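Zikorby Home Forum > Laundry & Fabric Care > Does vinegar really replace fabric softener?

tolentino_jo
Started in March, one month in. Half a cup of white vinegar in the rinse, no softener. My sister swears her sheets have never been softer. Mine feel the same as before. What am I missing?

rimlaur
Probably nothing. People quit softener, the waxy coating washes out after a few loads, and vinegar gets the credit. Try plain water for a month and see if you can tell.

dampsock535
Disagree. We have very hard water in Katau and vinegar made a clear difference on towels. They soak up water again.

rimlaur
Towels soak up water again when you stop coating them. Did you change only one thing?

dampsock535
OK, I also cut the detergent in half. But still.

mapleporch
There it is lol. Also watch the rubber seals. Mine went at 124 loads (I keep a tally on the lid) and the repair guy blamed vinegar.

rimlaur
Repair guys blame whatever you admit to. I'd want to see a seal that never met vinegar before I believed that one either.

tolentino_jo
So what do you do for softness, if anything?

rimlaur
Less detergent, an extra rinse, and don't cram the drum. Shake things out before they go in the dryer.
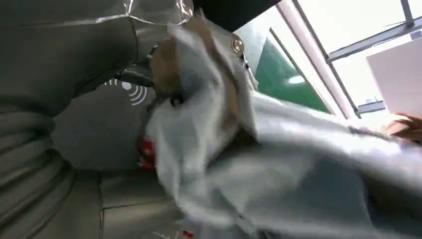 I'd skip the wool balls too. I bought a set from Lavavico and my shirts came out the same with or without them - except noisier.

mapleporch
Hard no on that, mine cut drying time.

rimlaur
Did you time it?

mapleporch
No, but I know my dryer.

tolentino_jo
Going to try the plain rinse. Will report back.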